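Revised April 7, 2023. Replaces the sheet taped inside the Tredemley cabinet door.

These tips cover the suturing bench: curved needles, fine black thread, needle drivers, and the upkeep of all three. Knot technique is in Mirela Pimentel's handout and is not repeated.

## Loading the needle

Grip the curved needle on the body, never at the tip and never on the swage, where the thread joins. A point slightly past the middle, toward the thread end, suits most tissue. Move the grip closer to the tip for dense material and farther back for a wide bite.

Set the needle at a right angle to the jaws. If it rolls under load, reseat it before squeezing harder. Extra force flattens the curve, and a flattened needle will not follow its own track through the tissue.

Close the jaws near their ends. A needle held deep in the jaws, close to the hinge, is hard to see around and tends to bend.

## Thread control

Most wasted time at this bench is thread time. Fine black thread has memory from the packet and will stand up in loops on its own. Draw it out straight between two gloved fingers before the first pass. One slow pull is enough; repeated pulling frays braided thread.

Keep the short end short and lay it flat to one side of the entry point. Park the long end on the opposite side, away from the arc the needle will travel. When the two strands cross, stop and look at which one is on top before moving the needle again. A crossing that is harmless at this stage becomes a locked half-knot once tension goes on.

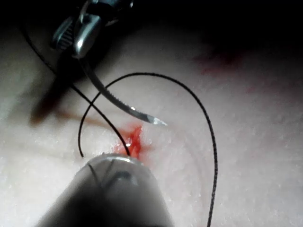
Watch the point at all times when the needle is in the air. It should stay clear of the standing loop as well as the tissue. Passing the needle through the loop by accident is the usual cause of a tangle that appears to have no source. To undo one, back the needle out along the path it took. Do not pull on the tail.

Do not grip any length of thread that will remain in the closure. Serrated jaws leave a crushed spot, and the thread parts there under load, sometimes a day later. The tail that will be trimmed off can be gripped freely.

## Working on a small site

- Blot, do not wipe. Wiping drags the edges and moves the thread.
- Press for a slow count, lift straight up, then look.
- Rest the second instrument lightly next to the site. Leaning on it distorts the surface, and the bite comes out wider than planned.
- Aim the lamp from the side. A lamp directly overhead puts glare on wet tissue and on the jaws at the same spot, which hides the exit point.
- Enter square to the surface and turn the wrist. Pushing in a straight line tears the hole into a slot.

Black thread shows well on pale tissue and poorly in a pool of blood. Blot before each pick-up of the tail, even if it was visible a moment ago.

## Cleaning the drivers

Dried blood in the serrations is the main reason a driver stops holding. Rinse in cool water as soon as the work is finished. Hot water sets protein and makes the brushing take much longer.

1. Open the jaws fully and soak in the 1,000 mL beaker with enzymatic cleaner, mixed according to the label.
2. Brush along the grooves with the nylon brush. No wire brushes and no scouring powder.
3. Rinse, then work the hinge open and closed under running water.
4. Dry with a lint-free cloth, jaws open. Air drying alone leaves spots on polished steel.
5. Put one drop of instrument lubricant in the hinge. Wipe off the excess.

Return to Nesska for sterilization in the usual tray. Instruments used only for practice go in the tray marked Sales (after the room, Ronaldo Damasceno can confirm) and must not be mixed back in.

## Checking for wear

Close the driver on a length of scrap thread and pull gently. If the thread slides, look at the grooves under the bench magnifier. Packed grooves need another brushing. Rounded grooves mean the driver is done, and it goes in bin 764 with a tag.

Hold the closed jaws up to the lamp. Light between the tips means they are out of line — do not try to correct this with pliers.

## Sharps

Needles are used once and then go in the sharps container, including bent ones and ones that were dropped before use. Keep the container on the side of the dominant hand, within reach while seated. Transfer the needle with the driver, not with fingers.

Account for every needle before lifting the drape. If one is missing, leave the bench as it is and check the thread ends first — a detached needle is usually still lying close to the last pull. The magnet wand hangs on hook 2, next to the Potier cabinet. It goes back there after use.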